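매거진 > 여행 > 느리게 걷기
최종 수정: 2018년 1월 31일

버스를 놓치고 나서야 보이는 동네

저는 여행 가방을 정말 못 싸는 사람이에요. 이번에도 출발 전날 밤 열두 시가 넘도록 양말을 넣었다 뺐다 했거든요. 결국 챙긴 건 스웨터 두 벌, 우비, 그리고 한 번도 펼치지 않은 회화책. 목적지는 숙브리지(Sukbridge)였습니다. 이름을 들어 본 분이 별로 없을 텐데, 저도 친구 애슐리 홀로이드가 보낸 엽서가 아니었으면 평생 몰랐을 곳이에요.

애슐리는 몇 해 전 회사를 그만두고 그 동네로 들어갔어요. 엽서에는 딱 한 줄, "겨울에 와. 여름엔 재미없어." 보통은 반대로 말하지 않나요? 그래서 더 궁금했죠.

숙브리지까지는 우스타비(Ustarby)에서 버스를 갈아타야 하는데, 이 버스가 하루에 5번밖에 없습니다. 저는 당연히(!) 놓쳤고요. 다음 차까지 두 시간 반. 처음엔 정류장 벤치에서 씩씩거리다가 발이 시려서 그냥 걷기 시작했어요. 강을 따라 내려가면 빵집이 하나, 문 닫은 극장이 하나, 그리고 모자만 파는 가게가 나옵니다. 모자 가게 주인은 제 머리 둘레를 눈대중으로 맞히더니 회색 털모자를 내밀었어요. 안 살 수가 없었습니다.

빵집에서는 호밀빵 반 덩어리를 샀는데, 주인아주머니가 버터를 어찌나 두껍게 발라 주시는지 이빨 자국이 그대로 남더라고요. 창가에 서서 먹었어요. 의자가 없는 집이라 다들 서서 먹고, 서서 신문을 읽고, 다 읽은 신문은 다음 사람한테 넘겨줍니다. 저한테도 왔어요. 한 글자도 못 읽었지만 날씨 그림은 열심히 봤습니다. 눈, 눈, 흐림, 눈. 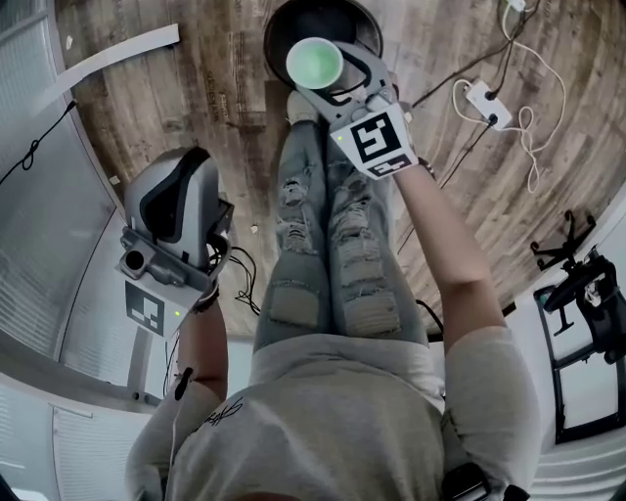 숙브리지의 하루는 오후에 시작한다

해가 다 기울어서야 도착했더니 애슐리가 왜 이렇게 늦었냐고도 안 묻더군요. 놓치는 게 보통이래요. 주민이 400명 남짓한 마을이고 숙소는 두 군데인데, 저는 언덕 위 모소티(Mosoti)에 묵었습니다. 방은 작고 계단은 삐걱거리고 난방은 밤 열 시가 되면 슬그머니 약해져요. 그런데도 이불이 워낙 무거워서 아침까지 한 번도 안 깼습니다. 저 원래 여행 첫날밤엔 거의 못 자는 사람인데 말이죠.

이 동네 사람들은 오전에 좀처럼 밖으로 안 나와요. 골짜기가 깊어서 해가 늦게 들어오거든요. 점심때쯤 광장 한쪽에 햇빛이 비치면 그제야 문이 하나둘 열립니다. 애슐리 말로는 처음 이사 와서 아침 여덟 시에 이웃집에 인사하러 갔다가 잠옷 차림의 할아버지한테 한참 훈계를 들었대요. 지금은 그 할아버지와 카드놀이를 하는 사이고요.

둘째 날은 드란디에르(Drandier) 고개까지 걸었습니다. 왕복 12킬로미터. 안내판에는 쉬운 길이라고 쓰여 있는데, 그 안내판 쓰신 분 저랑 잠깐 얘기 좀 하시죠. 중간부터 무릎 위까지 눈이 쌓여 있어서 속도가 안 나요. 그래도 꼭대기 오두막에서 파는 완두콩 수프 한 그릇이면 다 용서가 됩니다. 숟가락을 꽂으면 서 있을 정도로 걸쭉해요. 두 그릇 먹었어요.

내려오는 길에 길을 한 번 잘못 들었는데 덕분에 얼어붙은 물레방아를 봤습니다. 애슐리도 처음 본다고 하더라고요. 둘이서 거기 서서 괜히 목소리를 낮추고 얘기했어요. 왜 그랬는지 모르겠네요. 주변에 사람이라곤 우리밖에 없었는데.
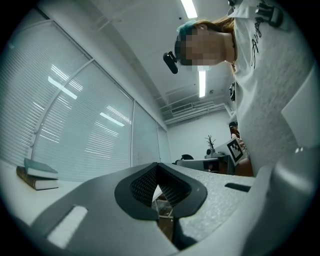 우스타비, 2월

돌아가는 길에는 일부러 하루를 비웠습니다. 올 때 본 강가가 자꾸 생각나서요. 문 닫은 줄 알았던 극장은 알고 보니 토막 공연을 하는 날만 문을 여는 곳이었고, 그날 저녁에는 동네 합창단 연습이 있었어요. 뒷줄에 앉아도 되냐고 손짓으로 물었더니 담요까지 건네주시더군요. 노래는 같은 소절에서 계속 막혔고 지휘자는 점점 빨개졌고, 저는 그 소절을 지금도 흥얼거립니다.

기념품은 털모자 말고 산 게 없습니다. 꿀을 살까 했는데 450그램짜리 병이 가방에 안 들어가더라고요. 회화책만 빼면 들어갔을 텐데! 다음엔 꼭 빼고 가려고요.

혹시 가실 분들께 한 가지만. 우스타비 버스 정류장 시간표는 겨울과 여름 것이 나란히 붙어 있어요. 왼쪽이 겨울입니다. 저는 오른쪽을 봤고요.

독자 댓글

소금빵: 숟가락이 서는 수프라니 밤에 읽지 말걸 그랬어요. 오두막은 겨울 내내 여나요?

늦잠여행자: 오전에 아무도 안 나오는 동네, 제가 살 곳을 드디어 찾았네요.

mina_k: 저도 우스타비에서 버스 놓쳤어요ㅋㅋ 시간표 오른쪽 본 사람 여기 한 명 더요. 모자 가게는 못 봤는데 강 어느 쪽인지 알려 주세요.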